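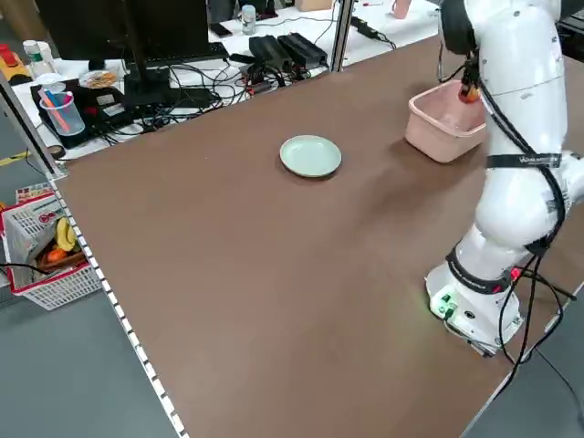

Abbildung 3: Arbeitsplatz Drillitz während der Aufzeichnung. Der Greifer hält ein kleines orangefarbenes Objekt am Rand des rosafarbenen Korbes, der Teller ist leer.

4.2 Erhebung der Demonstrationen

Die Demonstrationen für die Aufgabenfamilie »Umlegen« wurden an zwei Arbeitsplätzen erhoben, die im Folgenden als Drillitz und Palau bezeichnet werden. Beide verwenden denselben Armtyp und dieselbe Steuerungssoftware, unterscheiden sich jedoch in Beleuchtung, Tischoberfläche und Hintergrund. Abbildung 3 zeigt den Arbeitsplatz Drillitz aus der Sicht der feststehenden Kamera. Der weiße Arm steht am rechten Rand der braunen Tischplatte, der Korb befindet sich unmittelbar daneben, der Teller weiter hinten nahe der Tischmitte.

Jede Episode beginnt mit einer sprachlichen Anweisung, die aus einem festen Vorrat von 149 Formulierungen gezogen wird. Die Anweisung benennt das Objekt, den Ausgangsbehälter und das Ziel. Die bedienende Person führt den Arm anschließend per Teleoperation und beendet die Aufzeichnung durch Tastendruck, sobald das Objekt abgelegt und der Greifer geöffnet ist. Zulässig sind beide Richtungen, also das Ablegen aus dem Korb auf den Teller ebenso wie der umgekehrte Weg. Die Richtung wird nicht aus den Bilddaten abgeleitet, sondern zusammen mit der Anweisung gespeichert.

Insgesamt wurden 1000 Episoden aufgezeichnet. Davon entfallen 368 auf den Arbeitsplatz Palau, die übrigen auf Drillitz. Das Ungleichgewicht ergab sich aus einem Ausfall der Armsteuerung in Palau im März und wurde nicht nachträglich ausgeglichen. In den Trainingsläufen wird es durch eine gewichtete Ziehung der Episoden berücksichtigt (vgl. Abschnitt 5.1).

Die Position von Korb und Teller wurde nach jeweils fünf Episoden verändert. Vorgegeben war lediglich, dass beide Behälter vollständig auf der Tischplatte stehen und vom Greifer ohne Umgreifen erreicht werden können. Auf eine Markierung der Startpositionen wurde verzichtet. In Vorversuchen mit markierten Positionen hatte das Modell die Ablagehöhe zwar zuverlässig gelernt, bei einer Verschiebung des Tellers jedoch weiterhin den ursprünglichen Punkt angefahren.

Der Hintergrund wurde bewusst nicht vereinheitlicht. Auf dem weißen Schreibtisch hinter der Tischplatte liegen in Drillitz unter anderem Tastatur, Kabel und ein Smartphone. Solche Gegenstände durften zwischen den Sitzungen bewegt werden, nicht aber während einer laufenden Episode. Episoden, in denen eine Hand den Arbeitsbereich kreuzte, wurden verworfen und neu aufgenommen - sie sind in der oben genannten Gesamtzahl nicht enthalten.

Gespeichert werden je Zeitschritt die Gelenkwinkel, die Greiferöffnung und das Bild der feststehenden Kamera. Die Synchronisation übernimmt das Aufzeichnungsprogramm Gravo, das alle Datenströme mit einem gemeinsamen Zeitstempel versieht. Fehlende Kamerabilder werden nicht interpoliert. Überschreitet eine Lücke die zulässige Dauer, wird die Episode automatisch als unvollständig gekennzeichnet und von der weiteren Verarbeitung ausgeschlossen.

Die Sichtprüfung erfolgte nach dem Hennessy-Protokoll, das zwischen erfolgreichen, korrigierten und abgebrochenen Versuchen unterscheidet. Als korrigiert gilt eine Episode, wenn das Objekt nach einem Fehlgriff erneut aufgenommen und danach richtig abgelegt wurde. Diese Episoden verbleiben im Datensatz, da sie Zustände abdecken, die in fehlerfreien Demonstrationen kaum vorkommen. Abgebrochene Versuche werden getrennt abgelegt und ausschließlich für die in Abschnitt 5.3 beschriebene Erfolgserkennung herangezogen.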